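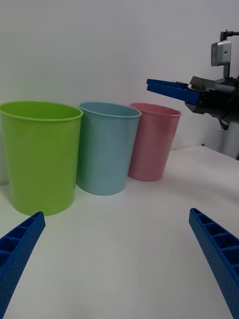 Thirty goes at a plastic cup

18 February 2020

I have spent most of the winter teaching two robot arms to put one cup inside another. My nephew managed it before he could walk, and he was paid in rusks.

The cups are green, blue and pink, and they came from the kitchen shelf in the Oseck office, where they were last used for squash at a leaving do in December. The idea is that the arms pick them up and stack them, and that they learn to do so by copying me. I sit with a pair of handles, move my hands about, and the arms do the same a fraction of a second later. Everything gets saved: where the joints were, what the cameras saw, how hard the fingers were squeezing. One go is an example. Enough examples and the learning program, which we call Odum for reasons lost to a long lunch, is supposed to get the hang of it.

How many is enough? The plan said 30. The plan was written by me, in a good mood.

With 30, Odum could find the green cup. It went to the green cup with real purpose, closed its fingers in the air just short of it, and carried nothing at all over to the blue one. Then it let go of the nothing, very gently. I watched this several times and felt I was being imitated a bit too closely — I hadn't had my coffee for some of those recordings, and I do hesitate before I grab.

That was the first thing I learned. It copies the lot. If I dither, it dithers. If I nudge a cup, have a think and go round for another try, it picks up the nudge and the think as well. I had been keeping the messy ones because they ended with a stack, and a stack felt like a pass. I threw a fair number out and did them again, slower and with fewer second thoughts.

The second thing was where the cups go. I am a tidy person and I had been setting them out in a row, green on the left, every single time. Odum took the hint. Put the pink cup on the left and it reached for it as if it were green. So now I shuffle. I wrote a little script to tell me where to put each cup, as I can't be trusted to be random; left to myself I make a row, or a triangle, which I had thought was quite daring.

The soft blue fingers are from Gollico and I've grown fond of them. They give a little when they meet the rim, so a poor grab is often still a grab. The stiff ones we had before sent a cup off the table about once a session, and I would have to get up and fetch it and start the recording over. The wrist cameras have helped too. With only the overhead view, the cups hid each other whenever one was behind another, and the program had to guess.

We're up to 55 good ones as of this morning. A decent session gets me 28 before my shoulders go and I start rushing, and you can see the rushing in the data, so I stop there now. Two sessions a day is the most I'd wish on anyone. I did three once and the last lot all went in the bin.

Odum can now put blue into green more often than it can't. Pink still gives it trouble. It tends to bring the cup in at a tilt, catch the rim and then push, which is what I would do too, but I know when to stop pushing.

Next on the list is the handing over: one arm picks up, the other takes it, and neither lets go early. I tried four of those yesterday and dropped three. Makowska, the firm we're sharing the room with, have kindly moved their laptops further down the bench.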